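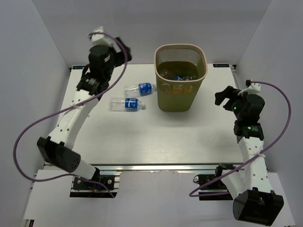 ## Ferent ou Dellon? Fui ver o teste das garras em Brunuvska

*28 de junho de 2022*

Passei a manhã inteira a olhar para garrafas de plástico e gostei muito mais do que esperava. O laboratório de automação de Brunuvska abriu a porta ao nosso boletim para mostrar a comparação entre duas garras elétricas, a Ferent e a Dellon, e lá fui eu de caderno na mão (e sem pequeno-almoço, erro meu).

A bancada é simples: tampo branco, paredes cinzentas à volta, um braço de cada lado e um cesto alto, verde-azeitona com rebordo bege-rosado, a receber as garrafas. A tarefa também se explica depressa. Pegar numa garrafa transparente deitada na mesa, levá-la até ao cesto, largar. Depois vem outra. No braço da esquerda está montada a Ferent, no da direita a Dellon, e o controlador é o mesmo para os dois, um Ostrowski que a equipa já usava noutro projeto e que tem uma ventoinha barulhentíssima.

Quem nunca tentou pôr um robô a apanhar garrafas vazias talvez ache isto pouca coisa. Eu achava! Só que a garrafa rola quando o dedo lhe toca de lado, amolga-se se o aperto for forte e escorrega se for fraco. E o plástico transparente engana as câmaras: o programa vê muito bem o rótulo azul e depois adivinha o resto. A equipa contou-me que, nas primeiras semanas, o braço esquerdo apontava com toda a confiança para o rótulo e batia com a ponta do dedo no gargalo. Resolveram isso com um desvio fixo a partir do centro do rótulo, solução que ninguém lá dentro acha bonita mas que ficou.

### Os números até agora

Cada garra fez 51 tentativas com as mesmas garrafas, e no fim de cada série trocaram as garras de braço, para que a diferença não viesse de um cotovelo mais bem calibrado. A Dellon falhou 2 vezes, a Ferent falhou 8. Dito assim parece que o assunto está arrumado, mas quando pedi para ver a folha de registo a história ficou mais interessante.

Quase todas as falhas da Ferent aconteceram com garrafas encostadas uma à outra. Os dedos dela abrem mais e precisam de espaço para descer, de maneira que empurram a garrafa vizinha e a pontaria vai-se. Com as garrafas afastadas, as duas garras andam taco a taco, e a Ferent é até mais rápida a fechar. A Dellon, por seu lado, entra bem em sítios apertados, mas marca o plástico. Mostraram-me uma garrafa com uma covinha de cada lado, exatamente à largura dos dedos. Para reciclagem tanto faz. Para quem quiser manipular embalagens cheias, já é conversa diferente, e esse ensaio ainda não foi feito.

Há também a questão do dinheiro, claro. A diferença de preço entre as duas propostas que o laboratório recebeu anda por uns 4000 euros, com a Dellon a ser a mais cara. Perguntei se valia a pena e responderam-me com um encolher de ombros e a frase «depende de quem arruma a mesa». Fiquei a pensar nisto no caminho de volta, porque é mesmo assim: se as garrafas chegarem já separadas, a vantagem da mais cara encolhe bastante.

### O cabo, sempre o cabo

A parte de que mais se falou durante a visita nem foi a dos dedos, foi a dos cabos. Os dois braços levam um cabo roxo que sai do suporte branco junto à garra, faz uma curva larga por fora e volta à base, preso ao antebraço com uma abraçadeira branca. Parece desleixo e dá vontade de apertar tudo, mas foi precisamente o que fizeram em dezembro e arrependeram-se. Com o cabo curto, o punho puxava pela ficha em certas posições e a leitura da força ficava aos saltos. Perderam-se dias a culpar o controlador Ostrowski, coitado, que não tinha culpa nenhuma (a ventoinha continua a ser um crime).

Agora a folga é generosa e as leituras acalmaram. O reverso é que um laço daquele tamanho pode prender-se em alguma coisa, e o programa tem uma zona proibida junto a cada parede para o braço não levar o cabo de arrasto. Uma pessoa da equipa gostava de experimentar uma calha flexível, outra diz que a calha pesa no punho e estraga a comparação. Assisti a uns bons minutos desta discussão e confesso que mudei de opinião umas quantas vezes.

### E largar, quem larga melhor?

Aqui dou o meu voto à Ferent, embora o meu voto não conte. Abre os dedos num movimento limpo e a garrafa cai a direito. A Dellon tem almofadas mais aderentes e, uma vez por outra, a garrafa fica agarrada a um dos dedos por um instante antes de se soltar, e aí bate no rebordo do cesto. Nos registos isto conta como sucesso desde que a garrafa acabe lá dentro, critério que me pareceu simpático demais. Disse-o em voz alta e levei com a folha de critérios impressa, onde está tudo definido: contacto com o rebordo é permitido, queda fora do cesto não é. Pronto, calei-me.

O que ainda me intriga é o cesto a encher. Com muitas garrafas lá dentro, a que chega pode ficar apoiada nas outras e espreitar por cima do bordo, e a altura de largada que servia no início da série deixa de servir. Por enquanto, esvaziam-no à mão entre séries. A ideia é pôr o programa a subir a altura aos poucos, mas essa versão ainda só correu em simulação.

### O que vem a seguir

A próxima ronda mantém as duas garras e muda as garrafas: entram modelos amolgados, modelos sem rótulo e alguns com água no fundo. A câmara também deve mudar de posição, mais para cima do tampo, para ver se o truque do rótulo pode finalmente ir para o lixo. O laboratório de Brunuvska quer publicar os registos completos quando essa ronda acabar, incluindo as tentativas falhadas, e prometeu avisar-nos.

Quanto à compra, não há decisão. A proposta da Ferent ainda está dentro do prazo e a Dellon ficou de enviar almofadas menos aderentes para experimentar. Se chegarem a tempo, volto lá para ver, desta vez de barriga cheia.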